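Kitchen Props for the Arm Bench — Tips from Navero Robotics Club

Quick list before the June meet. Add yours at the bottom, keep it short.

Cups. Light plastic ones first. Glass later, once your gripper force is set. Start low, bump it up a little at a time. A squashed cup is cheap, a cracked one means sweeping.

Kettle. No water in it, not plugged in, ever. Turn the handle toward the arm that's going to grab it. Clear glass is murder on the depth camera so stick a bit of matte tape on the side if you keep missing. Tape comes off with warm water and dish soap, dont scrape.

Pots and lids. Knob lids are the easy ones. Practice lid off / lid on for 30 tries before you touch anything else. Wipe fingerprints off the steel — smudges plus overhead lights make weird readings. 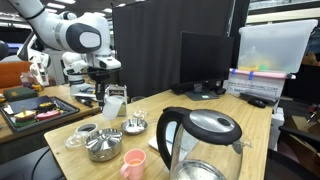
Kettle, steel pot and cups on the bench, gripper over the white cup.

Spills. Dry rice for pouring practice, never sugar (ants, Calthorpe room, last year). Tray underneath. Small brush and dustpan beat the vacuum, the vacuum eats the little parts.

Marking spots. Painter's tape, small corners only, and write the prop name on it. Pull it up the same day or the glue stays on the wood. If it does, cooking oil on a rag, wait 8 minutes, wipe, then soap.

Gripper pads. Rubbing alcohol on a cloth before every session. Greasy pads drop things. Let them dry befor you power up.

Storage. Lidded bins, toy food in one, dishes in another. Nest the bowls with a paper towel between. Norneck kit goes back in it's own box, spare pads too.

Power down at the wall when you leave, arms parked first. Missing a lid? Check the Pirzada cabinet, bottom shelf.

Page updated Wednesday, March 25, 2020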